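Wanau open day: a morning among the learning machines
Posted 27 July 2026

I've wanted to get inside Wanau's workshop in Oldale ever since I missed their December evening, so when the open day list went up I put my name down within the hour. Well worth the early train!

The place is smaller than I expected. You come in past the bike racks, sign a sheet, and you're straight into a long room with desks down one side and the practice kitchen down the other. The people there were lovely, and happy to be asked very basic questions (I asked plenty).

What they do is gather examples. A robot that is going to learn to load a dishwasher needs to be shown it over and over, with things lying at different angles, and somebody has to do the showing. Their current set is called Fatine, and the target for this round is 2000 examples, half done in the real kitchen and half in simulation. Each one is a person steering the arm through a single small job, start to finish. Then it gets watched back and either kept or thrown out.

I hadn't understood how much of the day goes on the throwing out. Two people have to agree before an example is kept, and they argue about it in a very friendly way. Is a wobble a mistake, or is it useful for the robot to see someone recover from a wobble? I could have listened to that all morning.

After tea we moved to the simulation desks, which run on a tool called Kodikara. You hold a controller in each hand, one to move the arm and one to turn the view, and the screen gives you what the gripper would see. The job was cups and the dishwasher rack. Six of us had a go. 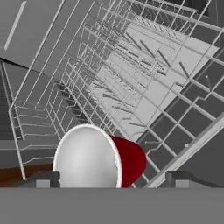
The simulated view from the gripper, with the red cup between its fingers and the dishwasher rack behind.

It's harder than it looks. Everything is tilted from down there, so my idea of "up" went completely, and I kept steering towards the wrong bit of rack. My first two tries were binned, quite rightly. The third was kept, so somewhere in Fatine there is now a slow, nervous cup by me, and I'm ridiculously pleased about it.

Getting there: the workshop is a ten-minute walk from Oldale station, uphill. Bring a jumper, as the kitchen end is chilly. The next open day hasn't been announced yet, but they keep a list at the front desk and I've already signed it.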